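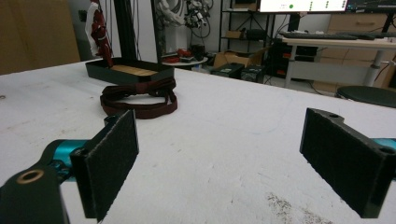 Plirndale Market Prices

Handwritten price lists from the covered market at Plirndale, typed up and put into one table. There are 1,669 rows, one per item per list. Of these, 839 are for vegetables and fruit; the rest are fish, dried goods, spices and household things.

What is in the folder

prices.csv — the main table
stalls.csv — stall codes and what each stall mostly sold
spellings.txt — the spellings we merged, with the originals
notes.txt — remarks written on the lists that are not prices

Columns in prices.csv

row_id: a number, never reused
stall: code from stalls.csv
item: name in its merged form
item_as_written: name as it stood on the list
unit: kilo, bunch, piece, tin or bag
price: whole numbers, no currency sign
checked: yes or no

How it was made

Ningsih Liew and Dimas Lumenta typed the lists. Cempaka Pangaribuan read the typed rows against the paper and set the checked column. Where she could not read a price, the field is blank. Please do not treat a blank as zero.

Prices over 1,000 were often written short, with the last zeros left off. We have put the zeros back where the same stall wrote the full price elsewhere. The others are left short and have checked set to no.

Known problems

"Bunch" means different things at different stalls — we have not tried to turn it into a weight.
The Pelupessy stall changed its code in April, so it appears under 2 codes. Join them before working out averages.
Chillies are split by colour on some lists and not on others.

Changes

2025-10-29: fixed the unit for dried fish, added notes.txt.

Use

Free to use and share with credit to the Plirndale price list project. Corrections go to Juwita Mandagi, with the row_id and the column that is wrong.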